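Lotville lab teaches robot hand to go easy on the fruit

LOTVILLE – Grapes have never asked much of anyone, but they've been giving the robotics team at Cadusness a hard time since February.

The lab's new method, called Honorato, lets a robot hand adjust its grip from a camera mounted near the palm. Older systems tend to pick a squeeze and stick with it – fine for a soup can, less so for lunch. 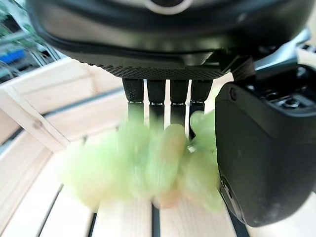

A robot hand grips a bunch of grapes over a slatted wooden crate.

The team trained the system on nearly 3,000 grasps, then sent it to pick up 12 kinds of produce. Honorato damaged fruit in 3 percent of attempts, compared with 8 percent for the lab's previous controller, Billuneo, which has been retired without a party.

Speed is another matter. The new method is slower than the old one, and a patient shopper would beat both. The researchers say they'll work on that next, along with raspberries, a fruit the paper mentions once and then drops.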